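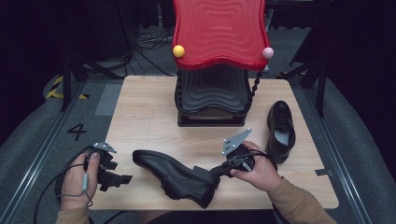

Skakik Street Model Kit

The Skakik is a tabletop planning kit for public meetings, university studios and neighborhood workshops. It lets a group lay out a street at scale, move things around, and see how much room each choice takes. It was developed in Clidbridge for a study of shared land and low-car streets, and is now made and sold by Botha.

One kit covers a block and both of its corners. The base comes in 6 sections that lock together edge to edge. On top of these go the lane strips, sidewalks, planting beds, bus stops, benches and building fronts. Lane strips are cut to real widths, so if a group wants a bike lane and parking on both sides, they will find out quickly whether it fits.

What comes in the kit

6 base sections
52 street pieces
3 blank cards for local features
Printed guide for the person running the session
Carrying case with a shoulder strap

Assembled, the base is 55 inches long. It needs a table that can be reached from both long sides. Groups of up to eight work well. Larger groups should split up and use a second kit, then compare the two layouts at the end.

The guide covers a short session and a long one. The short version fits into almost 55 minutes and skips the costing step. The long version asks people to price each change using the sheets in the back, which can be copied. Local prices need to be filled in ahead of time. Your public works office can usually supply them.

The Zorthorpe edition has the same base but swaps in pieces for small-town main streets: angled parking, a wider shoulder, a rail crossing. Pieces from the two editions can be mixed.

Care: wipe with a dry cloth. Don't leave the strips in a hot car – they can curl. Replacement pieces are sold one at a time.

Kits ship in May and again in the fall. Schools and nonprofits can borrow a kit for three weeks and pay only return shipping.

Comments

mapdrawer: We used the long version with a tenants' group. The pricing sheets took up most of the evening but that was the part people talked about afterward.

eastside_planning: Does the rail crossing piece come separately? We already have the standard kit.

Botha shop: Yes, it's on the replacement pieces list under Zorthorpe.

tworivers: Case latch is stiff. Otherwise no complaints.

student_urb: Wish there were more than 3 blank cards. We ended up cutting our own from cereal boxes.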